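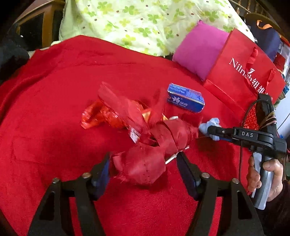 Clearing the Wrapper Table: Questions We Get
Last updated May 2021

Godow is a small household sorting service. We come to your home after a holiday, a visit or a long weekend of snacks, and we deal with the table. These are the questions people send us, lightly edited for dignity.

What counts as a wrapper table?
Any flat surface that has gone a week without anyone seeing the middle of it. Candy papers, foil, tissue, little boxes, the bag the little boxes came in. If there's a tablecloth under there and you can still name its color, you're ahead of most of our customers.

Where do I start?
With the big light stuff. Gift bags, shoeboxes and puffed-up plastic bags take up most of the space and almost none of the time. Put the basket right next to the table, too. A basket across the room is a decoration.

Can I recycle candy wrappers?
Mostly no. The shiny ones are usually plastic, or plastic with a metal layer, and most curbside programs don't want them. Try the scrunch test: ball it up and let go. If it springs back open, it goes in the trash. If it stays balled up it may be plain foil, so check your local rules.

What about used tissues?
Trash. Please don't put them in a pile to decide later.

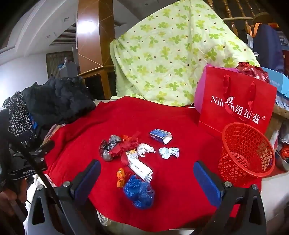

Do I have to keep the box my medicine came in?
Keep it until the medicine is gone. The box usually has the dosage, the expiration date and the leaflet you'll want at two in the morning. Once it's empty, flatten it and recycle it with the cardboard.

Is it worth saving gift bags?
Yes, up to a point. Our limit is 5 per household, folded flat inside the largest one. We once met a closet in December that held far more than that - the owner described it as a start.

There's still candy in some of the wrappers. Now what?
Feel each one before you toss it. Full ones go in a bowl, empties go in the basket. Whoever is sorting may eat as they go, within reason. Reason is 15 pieces.

The clothes pile next to the table isn't part of this, right?
It's a separate visit. We'll move it to a chair if it's in the way, but we won't fold it and we won't comment.

How do I get crumbs and sugar out of the tablecloth?
Gather it by the corners, carry it outside and shake it before washing. Wash red cloths on their own in cold water the first few times, unless you've been hoping for pink towels.

Do you sell the Graltetti sorting trays?
Not anymore. Ouellet still carries them.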